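February, 6 in the evening

Spent the day being outwitted by a tap. Not even a real one.

The planner is happy to bring the gripper up to the spout from the left, and happy from below, but ask it for the right-hand lever and it takes the long way round, like a cab driver who's spotted a tourist. I blamed the cost weights until lunch. After lunch Gianni asked, very kindly, whether I had checked which frame the lever pose was in. I had not. It was in the base frame. The planner was expecting the camera frame and had been doing its honest best with rubbish since the Jestwood merge.

Fixed in 5 lines. Then 14 tests failed, all of them tests that had been passing because of the bug. I wrote most of those.

Brunello wants seed 807 in the Plonau demo because it "looks tidy". It's grey on blue-grey, with a tap tilted as if the plumber left early. Fine.

Still to do: the collision margin on the fingers, which someone set in centimetres (me, I looked), and a reply to Rizzi about the licence. Left the overnight run going with the new transform. Kettle descaled, so not a wasted day.
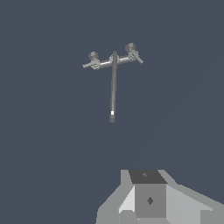
*Wrist view in the sim, gripper still well short of the tap.*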